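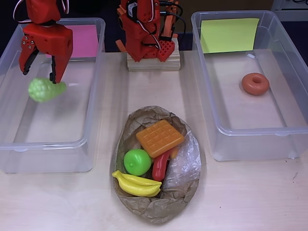
Does automating a sorting bench mean fewer people on the shift?
At Skirndale it has meant the same number of people doing different work. Headcount on returns was 3 before the arms went in and it is 3 now. What changed is who decides what, and when.

1/ Context for anyone new. Skirndale handles returned goods for small toy and housewares sellers. Mixed items come in, each one gets a category, each category goes to a bin. I write the work instructions, so most of this thread is about work instructions.

2/ The old instruction for sorting was one line: "Sort by category." It worked for years. People filled in the rest from memory and from whoever was standing next to them.

3/ The arms needed the rest written down. Is a play food set one item or several? Does a damaged item go by category or by damage? We ended up with 112 rules. About half the arguments were over things two people on the same shift had been doing differently the whole time.

4/ Practice setup is a small bench with toy food, clear bins, and a colored sheet taped inside each bin. Pink on one, yellow-green on the other. The sheets are for people too. A new hire can read the bench from a few steps away without asking which side is which.

5/ Toy food is a decent test load. Donuts have a hole, bananas are curved, and a waffle is flat with a grid on it. If the grip settings only suit one shape you find out fast.

6/ Piles are harder than rows. In a row every item has clearance. In a pile, the top item moves whatever is under it, and the next pick starts from a layout that didn't exist a second ago. We train on piles, as returns come in piles.

7/ On the jobs themselves. Inmaculada Manzano ran manual sort on the evening shift. Her title is now cell lead. Her day is exceptions, grip checks, and signing off rule changes. She handles fewer items and makes more decisions per item.

8/ Her words from the September review: "I used to be tired in the shoulders. Now I'm tired from reading." We took that as a finding and cut the exception screen from 40 fields to something a person can get through at the end of a shift.

9/ Software, for those who asked. Bruvov does the scheduling and the exception queue. Symonenko is the integrator and owns the safety side. Dinero is our payroll system, and it matters more than you'd expect - see next post.

10/ Sorters were paid a base rate plus a per-item bonus. Once the arms do the easy picks, what reaches a person is the slow stuff, so the bonus falls while the work gets harder. Dinero had no field for this. The bonus was folded into base before the cell went live. Do this first if you are planning a similar change.

11/ Things that got worse. Less talk on the line, as people stand farther apart. Slower breaks, because the cell has to be handed over properly before anyone walks off. New hires learn the categories later than they used to, since they see mostly odd cases.

12/ For that last one we brought back a manual hour. New people sort by hand, no arm, with the rule sheet next to them. It costs throughput and it stays in the schedule.

13/ Rule changes go through the people on the bench. Anyone can pause a rule, and the cell lead decides before the next shift. Engineering can object in writing - so far it has done so twice and lost once.

14/ Still open: who gets the credit for a rule. Several of the best ones came from sorters on their own time at the bench, and the change log only has a field for the person who typed it in. I have a draft for a second field. Comments welcome from anyone who has done this on a union site.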